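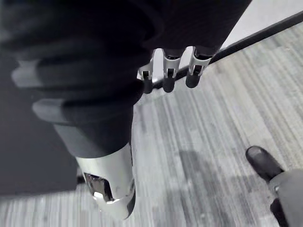
4.2 Consumables and wear items in the purchase plan

The first budget we drafted treated the arm and hand as one line and left everything else to "misc." Bad idea. Soft goods and small parts get ordered over and over, on their own schedule, and they come from different suppliers with different lead times. In the revised plan they get their own table. Sleeves first: the black fabric over the limb in Figure 3 is a wear item, it folds and rubs where the limb bends and has to come off for any service below it. Fingertips next. The black rounded tips are costed apart from the white finger segments, so a worn tip does not trigger a whole finger order. Shell sections are third, and the scuffed look of the white casing in the same figure is cosmetic as far as the budget goes. We do not replace shells for scuffs.

Figure 3. Limb with fabric sleeve, white end shell and three fingers of the hand, over carpet.

Quotes were requested from Pevgate and Engebretsen in February. Pevgate sells sleeves singly, Engebretsen only in packs of 12. Per unit the pack is cheaper, but it ties up money in the first quarter and we had no shelf for it. Final choice: singles for year one, packs after. Fingertip sets came in at $688 for the year from Prirurier, shipping included, and that number went into the plan unchanged. No second quote for tips; Prirurier was the only one of the firms willing to split a set.

Lead time mattered more then price in the end. The Lander site runs two shifts and the hand is booked for most of both. A missing sleeve stops work just as well as a missing motor. We therefore set a minimum stock of two sleeves and three fingertip sets, checked Sunday evening before the week's bookings open. Reorder when stock falls to the minimum, not below it. Simple rule, easy to audit.

Floor costs were argued over. The site is carpeted, and one early version of the plan had hard flooring in the work area. Dropped. The quote alone was larger than the whole wear-item table, and the tasks planned for year one don't need it. Money kept for spare cables and one extra controler.

Open items: insurance on the hand (quote pending), storage, and whether sleeve cleaning counts as maintenance or supplies. Accounting wants supplies. For this section we follow accounting, totals in Table 5 reflect that.

Related articles
Lease or buy: equipment terms for small labs
Spare parts planning for shared robot hands
Shift scheduling and downtime costs at the Lander site
Estimating service life of protective sleeves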